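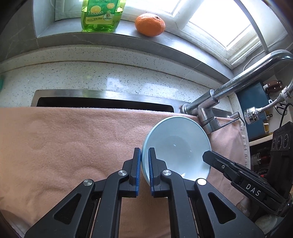
Fingers closed on the rim of a light-blue bowl, one blue pad on each side.

Changing the grip pads on a hand-held parallel gripper

Ridged pads lose their bite with use, and glazed crockery shows it first. Change both pads together, even if only one looks worn. We fit the Driltero ribbed pads in blue, but the steps are the same for the Stotero ones.

What you need
- A pair of new pads
- Small screwdriver
- Isopropyl alcohol and a lint-free cloth
- Plastic scraper
- Feeler gauge

Removing the old pads
Switch the gripper off and open the fingers all the way. Lift each pad at the back edge with the scraper and peel it towards the fingertip. Don't use a metal blade -- it scores the finger and the new adhesive won't sit flat. Wipe off the leftover glue and let the alcohol dry.

Fitting the new ones
Line up the ridges with the old pad's marks. Press from the centre out. Close the fingers on each other and leave them clamped for 40 minutes.

Check the pivots
While you wait, look at the round pivot caps on the linkage. They should sit flush. If the arms feel stiff, work the grey Beltrán grease in with a cotton bud and wipe off the extra. Snug up the housing screw by hand only.

Testing
Open and close the gripper 100 times with nothing in it. The gap between closed pads should be under 2 mm along their full length. Then pick up a bowl by the rim, over a folded towel, and tip it. Start with something light and go up to 300 grams.

If the bowl turns in the grip, clean the pads again before you blame the fit. Spare pads are listed on the Evedard parts page.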